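# The First-Aid Kit at the Back of the Closet

February 2025
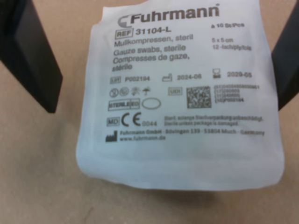
*A sterile gauze packet with its printed label.*

Dennis Bramwell bought his first-aid kit when his oldest daughter was born. She is now 12. When he opened it last winter to deal with a cut thumb, the tape had lost its stick and the antiseptic wipes were dry as paper.

"I thought of it as something you buy once," he says. "Like a hammer."

Most home kits are treated that way. They go on a high shelf, get raided for bandages, and are never filled again. Godfrey Masanja has taught evening first-aid classes in Lurport for over 4 years, and he asks new students to bring their kits from home. Few arrive complete. Tweezers are the first thing to go missing, he says, followed by scissors.

Dressings are simpler to keep than people expect. A sterile gauze pad stays usable as long as the packet is sealed, undamaged and within its date. A torn corner or a water stain means the pad should no longer be counted as sterile. Masanja keeps those for practice.

Ointments and tablets need more attention. Heat shortens their life, so the bathroom cabinet and the car glove box are poor places for them. A hall closet or a kitchen drawer away from the stove works better, provided everyone in the house knows where it is.

Masanja checks his own kit each June, before his family goes camping. He reads the dates, replaces what has run out and writes the month on a strip of tape inside the lid. The job takes him a few minutes.

Bramwell has started again with a plastic lunch box. He packed gauze in two sizes, a roll of tape, gloves and new tweezers, which his daughter has already borrowed.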